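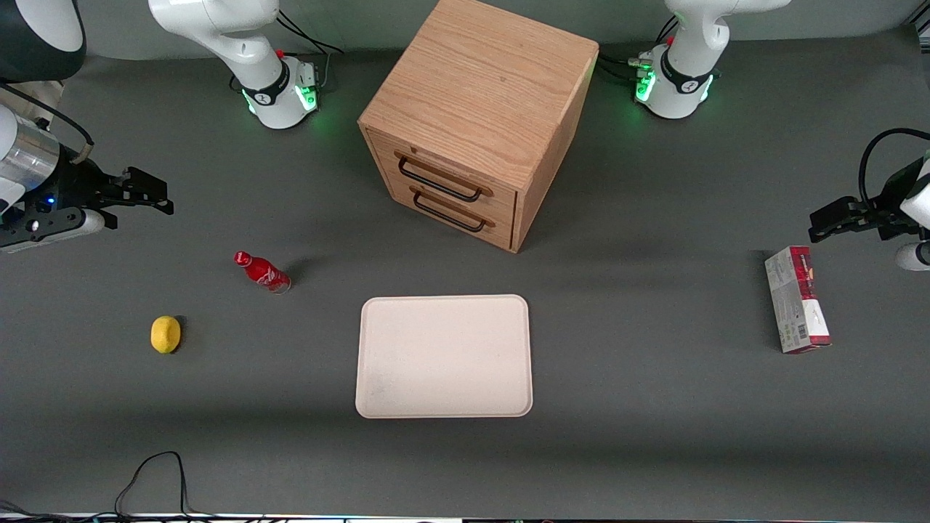 여름만 되면 나무 서랍이 뻑뻑해지는 이유가 무엇인가요?

나무가 공기 중의 습기를 먹고 결의 직각 방향으로 불어나기 때문입니다. 습도가 내려가면 대개 저절로 줄어듭니다.

이번 호는 이 두 줄로 끝내도 되었습니다. 그런데 8월에 편집부로 들어온 문의의 대부분이 서랍이었고, 그중 상당수는 이미 대패를 손에 든 분들이 보낸 것이었습니다. 대패를 든 사람에게 두 줄은 너무 짧습니다. 내려놓을 시간을 드려야 하니까 길게 씁니다.

우선 나무가 어느 쪽으로 움직이는지부터. 판재는 길이 방향으로는 거의 변하지 않고 폭 방향으로 늘었다 줄었다 합니다. 서랍 옆판은 보통 결이 앞뒤로 누워 있으니, 불어나면 키가 커집니다. 서랍이 위아래로 끼는 집이 많은 것은 그래서입니다. 좌우로 낀다면 다른 걸 의심해야 합니다. 몸통이 틀어졌거나, 바닥이 기울었거나, 누가 뒤쪽에 양말을 넘겨 놓았거나. 제 경험으로는 양말이 제일 많습니다. 양말이 아니면 영수증입니다.

합판이나 파티클보드로 만든 서랍은 사정이 조금 다릅니다. 합판은 결을 엇갈려 붙인 물건이라 폭이 크게 변하지 않습니다. 파티클보드는 평소에는 얌전하다가 물이 직접 닿으면 모서리부터 부풀고, 한번 부풀면 말려도 제 모양으로 돌아오지 않습니다. 화분 받침 없이 화분을 올려 두신 분은 지금쯤 어느 모서리를 말하는지 아실 겁니다.

대패 이야기를 하겠습니다. 여름에 낀 서랍을 여름에 깎으면 여름에는 잘 열립니다. 겨울이 오면 옆판이 줄어들고, 깎아 낸 만큼의 틈이 거기에 더해져 서랍이 덜렁거립니다. 앞판이 고개를 숙이고, 닫을 때마다 삐딱하게 들어가다가 중간에서 걸립니다. 그러니까 여름에는 불어서 끼고 겨울에는 헐거워서 걸리는, 사계절용 고장을 손수 제작하시는 셈입니다. 저는 이걸 한 번 해 봤고, 그 서랍은 지금도 저희 집 현관에서 저를 나무라고 있습니다. Rendholm에서 나온 낡은 서랍장인데, 이사를 네 번 다니는 동안 멀쩡하다가 제 손에 대패가 들어온 날 망가졌습니다.

그럼 무엇을 하면 되느냐. 순서대로 적습니다. 앞 단계에서 해결되면 뒤는 읽지 않으셔도 됩니다.

서랍을 끝까지 빼서 비웁니다. 안 빠지면 위 칸이나 아래 칸을 먼저 빼고, 그 빈자리로 손을 넣어 걸린 쪽을 살살 밀어 줍니다. 손잡이만 붙잡고 당기는 분이 많은데, 그러면 손잡이가 먼저 나옵니다. 손잡이 나사가 헛돌기 시작하면 문제가 두 개가 됩니다.

빼낸 서랍과 몸통 안쪽을 마른 솔로 텁니다. 물걸레는 참으십시오. 습기 때문에 부은 나무에 물을 바르는 일은 생각보다 자주 일어납니다.

그늘지고 바람이 통하는 곳에 며칠 세워 둡니다. 직사광선 아래 두면 한쪽 면만 급하게 말라서 판이 휩니다. 헤어드라이어도 같은 이유로 권하지 않습니다. 급하면 제습기를 튼 방에 두시고, 제습기가 없으면 급하지 않기로 마음을 먹으시면 됩니다.

마른 다음에는 닳은 자국을 찾습니다. 오래 쓴 서랍은 어디가 닿는지 스스로 표시해 둡니다. 반질반질하거나 거뭇한 줄이 있으면 거기입니다. 그 자리만 200방 사포로 두세 번 문지릅니다. 표면의 보풀과 묵은 때를 벗기는 정도면 됩니다. 톱밥이 수북이 쌓였다면 대패질과 다를 바가 없는 일을 하신 겁니다.

마지막으로 초를 칠합니다. 향 없는 흰 양초를 옆판 아래 모서리와 몸통 안의 받침대에 문지르면 됩니다. 집에 향초밖에 없다면 그것도 되긴 되는데, 속옷에서 한동안 시나몬 냄새가 날 수 있다는 점은 각오하셔야 합니다. 식용유는 절대 안 됩니다. 처음 이틀은 기적처럼 미끄럽고, 그 뒤로는 먼지와 손을 잡고 풀이 되어 갑니다. 뿌리는 윤활제도 나무에는 얼룩이 남고 냄새가 옷에 뱁니다.

지난 호에 Celleser 왁스를 소개했더니 양초와 뭐가 다르냐는 편지가 왔습니다. 뚜껑이 있습니다. 바르기가 조금 편하고, 덜 부스러집니다. 값은 양초보다 비쌉니다. 제가 두 가지를 서랍 두 칸에 나누어 발라 봤는데 한 달 뒤에 어느 칸이 어느 쪽이었는지 잊어버렸고, 열고 닫아 보아도 생각이 나지 않았습니다. 이것을 시험 결과로 보셔도 되고 제 기억력에 대한 자료로 보셔도 됩니다.

독자 Prasetyo Jugah 님은 이런 편지를 주셨습니다. "할머니께 물려받은 서랍장인데 맨 아래 칸이 14년째 안 열립니다. 안에 뭐가 들었는지 가족마다 말이 다릅니다. 열어야 할까요?" 편집부에서도 의견이 갈렸습니다. 기술적으로만 답하자면, 뒤판이 못이나 나사로 고정된 가구라면 뒤판을 떼고 안쪽에서 밀어내는 편이 앞에서 당기는 것보다 안전합니다. 14년이면 습기 탓만은 아닐 테니 바닥판이 처져서 턱에 걸렸을 가능성도 보시기 바랍니다. 가족 문제는 저희 담당이 아닙니다. 다만 열고 나서 결과를 알려 주시면 다음 호에 싣겠습니다.

바닥판이 처진 경우는 따로 적어 둘 만합니다. 얇은 바닥판이 가운데가 내려앉아 아래 칸의 물건이나 가로대에 닿으면 꼭 습기로 부은 것처럼 느껴집니다. 구별법은 간단합니다. 비워도 뻑뻑하면 나무 쪽, 비우니 잘 열리면 짐 쪽입니다. 짐 쪽이라면 바닥판을 빼서 뒤집어 끼우는 방법이 있습니다. 반대로 휜 만큼 몇 해는 더 버팁니다. 홈에 풀칠이 되어 있으면 억지로 빼지 마시고 짐을 줄이십시오. 건전지를 한 서랍에 전부 모아 두는 분들이 특히 그렇습니다. 그 건전지의 절반은 다 쓴 것입니다. 어느 쪽 절반인지 몰라서 못 버리고 계신 것도 압니다.

레일이 달린 서랍은 나무보다 금속 쪽을 먼저 보셔야 합니다. 나사 하나가 반쯤 풀려 머리가 튀어나온 것만으로도 서랍은 충분히 안 닫힙니다. 양쪽 레일의 높이가 다르면 들어가다가 끝에서 튕겨 나옵니다. 머리카락이 구슬 사이에 감긴 경우도 흔한데, 핀셋으로 빼내다 보면 이 집에 누가 살았는지 생각하게 됩니다. 레일을 새로 사실 때는 길이를 서랍 말고 헌 레일에서 재 가십시오. Radonjić 철물점 사장님이 꼭 써 달라고 부탁하신 문장입니다. 서랍 길이를 재 온 손님은 다시 한 번 오신다고 합니다. 매상에는 도움이 안 되고 주차장만 붐빈답니다.

예방에 대해서도 한 말씀 드려야겠지요. 가구를 외벽에 딱 붙이지 말고 손가락 두 개쯤 띄우면 뒤쪽으로 공기가 돕니다. 서랍 속 제습제는 물이 차면 갈아야 합니다. 당연한 말인데, 물이 찬 제습제가 서랍 안에서 넘어지면 어떤 일이 생기는지 묻는 편지가 해마다 옵니다. 그 물은 그냥 물이 아니라서 나무에도 가죽에도 금속에도 좋지 않습니다. 신문지를 깔아 두는 옛날 방법도 나쁘지 않습니다. 자주 갈아 주기만 하면요. 저희 어머니 서랍에는 제가 초등학교에 다닐 때의 신문이 깔려 있었고, 저는 그걸 갈러 갔다가 연재만화를 다 읽고 그냥 왔습니다.

새로 사시는 분들께는 겨울에 너무 꼭 맞는 서랍을 조심하시라고만 하겠습니다. 건조한 매장에서 종이 한 장 안 들어가게 딱 맞는 서랍은 솜씨가 좋아 보입니다. 장마가 오면 그 솜씨를 한 번 더 감상하게 됩니다, 이번에는 닫힌 채로요. 오래 만들어 온 사람들은 옆판 위에 여유를 남깁니다. 그 틈을 보고 깎아 달라고 흥정하는 손님도 있다고 들었습니다.

수리 모임 안내입니다. Hollow의 서랍 교실은 이번에도 Ljubica Nikolaidis 선생님이 맡습니다. 오전 열 시에 시작하고, 서랍은 한 사람당 한 칸만 들고 오십시오. 지난번에 장을 통째로 메고 오신 분이 계셨는데 계단에서 모두가 고생했습니다. 양초는 저희가 준비합니다. 사포는 한 장에 200원씩 받습니다. 서랍 안의 물건은 댁에 두고 오시고요. 지난번에 두고 가신 단추, 열쇠, 정체를 알 수 없는 충전기는 입구 상자에 그대로 있습니다. 열쇠가 37개인데 찾으러 오신 분은 아직 없습니다. 문은 어떻게들 여시는지 모르겠습니다.

대패는 가져오셔도 되지만 Ljubica 선생님이 입구에서 맡아 두십니다. 나가실 때 돌려 드립니다.

다음 호에는 안 닫히는 방문을 다룰 예정입니다. 문도 여름에 붓습니다. 그때까지 문 윗면에 손대지 마시고, 이미 깎으신 분은 깎은 양을 적어 보내 주십시오. 이름은 가려 드립니다.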